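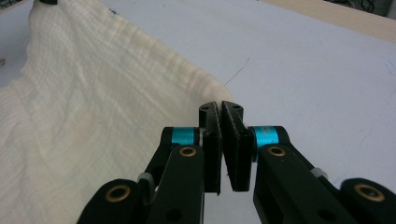 Ticket: Booking confirmations not arriving for some guests
Opened by: Rhydian Harries, Rellivstead
Assigned to: Ka-ming Chu, Hostora support
Status: Resolved

Rhydian Harries wrote:

Hello there, and sorry in advance for the length of this one, I do tend to go on. We run a little guest house and tea room called Rellivstead and we've been with Hostora for our website and email since we opened. It's been lovely and quiet on the technical side until last week, when a lady rang to ask whether her booking had gone through. It had, I could see it plain as day in the booking calendar, but she'd never had the confirmation email. I apologised, sent her one by hand from my own mailbox and she got that straight away, so I put it down to gremlins.

Then two more rang. I went back through the month with a cup of tea and a pencil, and out of 38 bookings made in February there are 11 where the guest has told us nothing came. Mine always come. I book myself in as a test and the message pops up in my inbox before I've put the kettle down.

What I've tried so far: I turned the confirmation setting off and on again, I changed the wording of the email in case it had something rude in it by accident, and I asked Huw Penry, my brother-in-law, who is good with printers. He said it was probably the spam folder. I asked three of the guests to look there and two found it, but the third swears it isn't there either.

Any help gratefully received. We're coming up to the busy stretch and I'd rather not be ringing everybody.

Ka-ming Chu wrote:

Hi Rhydian, thanks for writing in, and please don't apologise for the detail, it saves me asking for it. The pencil was a good idea too.

I've had a look at the mail log for your account. The confirmations are leaving our server every time, so the booking form itself is doing its job. My suspicion is that some mail providers don't recognise us as being allowed to send on your behalf, and they treat those messages more harshly than others do. Your own test would sail through because it never leaves our system.

Could you tell me whether anything about your domain name has changed lately? Moved to a different company, renewed somewhere new, that sort of thing.

Rhydian Harries wrote:

Oh dear. Yes, now you mention it. Aled Foulkes looks after the domain for us as a favour, and he moved it over to Cendport at the start of the month when the renewal came up. He said everything had been copied across and the website never so much as blinked, so I didn't think to mention it. I've just rung him and he's a bit mortified, poor man. He's happy to change whatever you like if you can spell it out for him.

Ka-ming Chu wrote:

Please tell Aled it's a very easy one to miss! I've looked up your domain's public records and the ones for the website and incoming mail are all fine. What didn't come across is the SPF record, a short line of text that tells other mail providers which servers may send for your domain.

In the Cendport control panel he'll want to open the DNS page, add a new TXT record, leave the name as @ and paste in the value I've sent to your mailbox separately. Set the time to live to 60 minutes. There should only ever be one SPF record, so if he finds an older one lurking, edit that instead of adding a second.

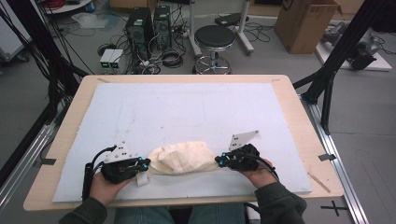
Do I have to send the missing confirmations again once the record is in?

Any that were rejected or lost won't be retried, so they'll need to go out again from the booking calendar, using the Resend button beside each guest's name.

Rhydian Harries wrote:

Aled put the line in after his lunch. He did find an old one with a former host's name in it, so he changed that one as you said. I gave it around 45 minutes and then couldn't wait any longer, and sent a test to Rhun Kneath, who does our bread and was one of the people who never got a thing. It landed in his proper inbox — I made him read it to me down the phone.

I've pressed Resend on all the others and four have already replied to say thank you.

Ka-ming Chu wrote:

Wonderful news. I can see the record from here now and your latest messages are being accepted. I'll close this off, but replying to this ticket will reopen it if anyone else goes without.

Ticket closed Feb 28, 2018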